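L'ustensile du mois : l'écumoire (et son porte-ustensiles)

Bonjour à toutes et à tous, et bienvenue aux 14 nouveaux inscrits arrivés depuis la dernière lettre ! Je vous avais promis un mot sur le rangement des ustensiles de cuisine, j'ai traîné, je l'avoue, et entre-temps j'ai reçu assez de messages sur le même sujet pour ne plus pouvoir me défiler : que fait-on des écumoires ?

Parce qu'une écumoire, c'est encombrant. Dans un tiroir, le bol rond se coince sous le rebord (chez moi, il faut passer la main à plat pour décoincer le tout, et ça finit toujours par un gros mot). Dans un pot, ça dépasse, ça penche, et la plus lourde emporte les autres. J'ai longtemps gardé les miennes dans un grand pot en grès acheté 40 euros à la brocante de Zondden, très joli, très lourd, et beaucoup trop profond : les petites disparaissaient au fond avec les cuillères en bois.

Je suis donc passée au pied à crochets. Le principe est bête comme chou : une base ronde, une tige, une couronne de petits crochets en haut, et on suspend. On tourne autour, on attrape ce qu'on veut, et surtout on voit ce qu'on a. Le mien vient de la petite boutique Watau, celle qui fait l'angle en face du marché, et je lui ai trouvé une place entre la planche à pain et la bouilloire.

Avant de raccrocher quoi que ce soit, je vous conseille de tout décrocher et de poser les ustensiles à plat sur la table. On compare les tailles, on regarde les manches, et on se demande ce qui sert vraiment. Profitez-en pour passer un coup d'éponge sur la base, c'est fou ce qui peut s'y accumuler.
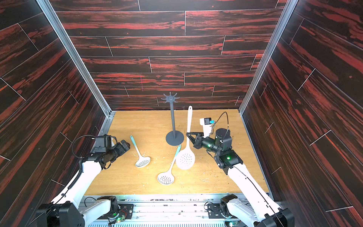 Le pied à crochets sans ses ustensiles : deux écumoires blanches à manche bleu canard et la grande, toute blanche, sur la table.

Pour les tailles, voilà comment je m'organise. La petite me sert aux œufs pochés et aux gnocchis, la moyenne aux légumes blanchis, et la grande sort pour les beignets et les raviolis du dimanche. Si vous ne deviez en garder qu'une, prenez la moyenne, elle dépanne à peu près partout. La grande est formidable mais elle ne rentre pas dans ma casserole à lait (j'ai essayé, il y en avait jusque sur le mur).

Côté accrochage, je mets les plus lourdes face à face, sinon le pied a tendance à pencher et on l'entend tinter chaque fois qu'on ouvre le placard d'à côté. Et je laisse toujours un crochet libre entre deux grands bols ! Quand tout est serré, on en tire une et trois autres suivent. Attention aussi aux manches sans trou ni boucle au bout : ils ne tiendront pas, même avec un élastique. Ceux-là, je les ai remis dans le pot en grès, qui a retrouvé un emploi.

Pour le nettoyage, une brosse à dents souple passée dans les trous, des deux côtés, avec un peu de savon noir. L'amidon des pâtes sèche vite et après il faut gratter, alors je rince dès que l'eau est égouttée. Les manches colorés, je les lave à la main, j'ai déjà fait ternir un joli vert au lave-vaisselle et je le regrette encore.

Vous êtes presque 167 à avoir répondu au petit sondage de septembre, et 108 d'entre vous rangent encore leurs ustensiles dans un tiroir. Je ne juge pas ! Mais si vous sautez le pas, envoyez-moi vos trouvailles, vos ratages aussi, je les lis tous avec mon café.

Le mois prochain, on parlera des couvercles, ceux qui n'ont plus de casserole et qu'on garde quand même. J'ai déjà vidé le placard du bas et il y en a plein le couloir.

À très vite !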